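The Estimate

The man from Miltow Waterproofing came at eight, before I had my shoes on. He went down the basement stairs sideways, one hand on the wall, and stood at the bottom for a while without saying anything.

"How long has it been doing that?" he asked.

"September," I said. It had been two years, but I had only started putting towels down in September.

He ran a meter along the blocks and wrote on his pad. I had already had Rebelo out, and they wanted a trench on all four sides and a new pump. Their number was on the fridge under a magnet. I had not shown it to my wife.

"Your gutters come down right there," the Miltow man said, and pointed at the north corner. "Everything off the roof goes in the ground next to this wall."

"So it isn't the wall?"

"The wall's fine. It's 57 years old and it's fine."
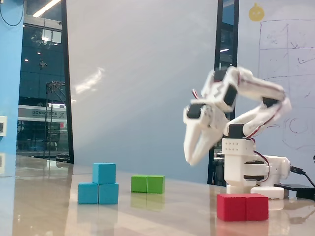

White arm with its gripper open over a tabletop.

We went outside. He kicked the end of the downspout and it fell off in the grass. The ground there sloped toward the house - I had mowed it every week and never seen it.

He wanted 200 dollars for the pipe and the digging. I asked him about the pump.

"You can buy one if you want one," he said. "I don't have any on the truck."

He did the work before noon. I took the Rebelo estimate off the fridge and put it in the drawer with the others. That night it rained hard. I sat on the basement stairs with a flashlight and a dry towel, and after a while my wife came and sat down on the step above me.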